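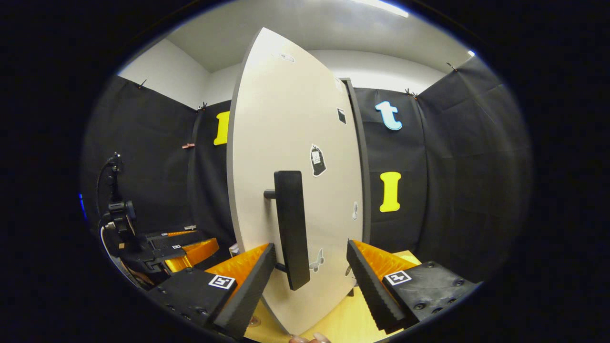
Home Talk > Cleaning and Stains

Kids' stickers on painted doors - leave them or take them off?

plumjam_and_toast
Posts: 2,292
2022-08-13

Hello all, I've been meaning to ask this since July and kept putting it off, partly I think because I'm a softy about it. We're repainting the upstairs at last (Widmont "Oat Milk", after I tried far too many little pots) and the closet doors in my daughter's old room are covered in stickers. White paint, bought ready-painted from Grikholm back when they still had the shop by the river, and I have no idea what kind of paint it is. Some of the stickers peel at a corner and some seem to have become part of the door.

I tried warm soapy water on one and got the picture off but left all the glue, so now there's a gray patch that picks up every bit of fluff in the house. What do you all use? I'd love not to strip the whole thing if I can help it!

grannysquare42
Oh, I feel for you. Hair dryer, low setting, hold it a hand's width away and keep it moving, then lift the edge with an old library card. For the glue, plain cooking oil on a cotton ball. Leave it for 5 minutes, go and put the kettle on, then rub with your thumb and wash with dish soap. I did my son's whole bunk bed that way one rainy weekend and quite enjoyed it, with the radio going.

tallboots
I have to disagree about the oil, sorry granny! If she's painting over it, any oil left behind is going to make the new coat fisheye, and dish soap doesn't always get it all. Mernum citrus remover, small patch first, then wipe with rubbing alcohol. Open a window, it smells like an orange that's been in a gym bag.

grannysquare42
My bunk bed is still perfectly fine, thank you very much :) But I did wash it twice, I'll give you that.

nettle_soup
Careful with alcohol on a door when you don't know the paint. If it's latex it can go soft and come off on the rag. Test it on the inside edge by the hinge.

And a completely different opinion - why take them off at all? We left ours. My mother had a pantry door in the Shirazi Street house with my fruit stickers down one side, and when she moved I took the door with me, much to my husband's dismay. It's in the garage leaning on the freezer. I wouldn't swap it for anything.

plumjam_and_toast
Nettle, now you've made me all wobbly. I asked my daughter and she said "Mom, they're stickers," so that was that. Well, almost. I'm going to do the hair dryer on 3 of the doors and leave the little one by the window how it is.

tallboots
Fair enough. Scuff sand before you prime though, please. Fine grit, light hand.

grannysquare42
And photos of the Oat Milk when it's up! I'm trying to choose between that and a yellow for my hallway and I can't tell anything from the card.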